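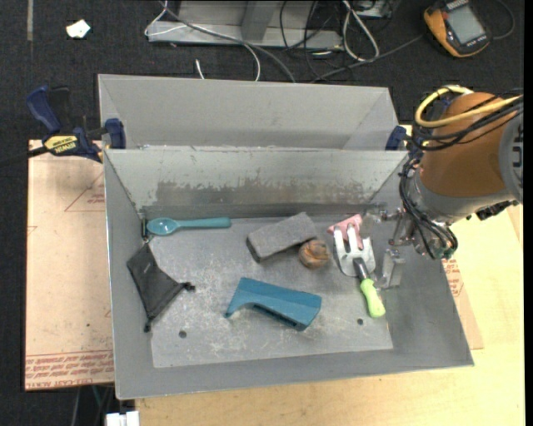 3.2 Wear of coated surfaces in shared storage

The second part of our study concerns how paint and coating disappear from metal containers in daily use. Most earlier work on this question was done in the laboratory, with a rotating wheel and sand of known size. Such tests are easy to repeat, but they say little about a container into which people drop tools and kitchen items many times a day.

We visited 10 storage rooms in the Contreras district in March and inspected 161 containers. Each one was given a wear grade from zero (coating complete) to five (bare metal over most of the surface). A worn band on an inner wall, with uneven edges, was graded separately from fine scratches on the floor, as in the front bin of Figure 4. We did not try to estimate the age of a container from its grade.

The walls received higher grades than the floors in over 60 containers. We did not expect this result. One possible explanation is that objects slide down a sloping wall before they come to rest – the floor receives the impact, but the wall receives the friction. Alvarado came to a similar opinion in his notes on the Skerotmont depot, although he looked only at wooden boxes.

Figure 4. Open gray metal bin with wear on the inner back wall and scuffs on the floor panel.

Comments (3)

wosier_m: Was the grading done by one person or two? I could not find it in the text.

Tiburcio Alvarado: Thank you for citing the notes. A small correction, the boxes were lined with tin.

Rilisa: Is the table with all grades available somewhere?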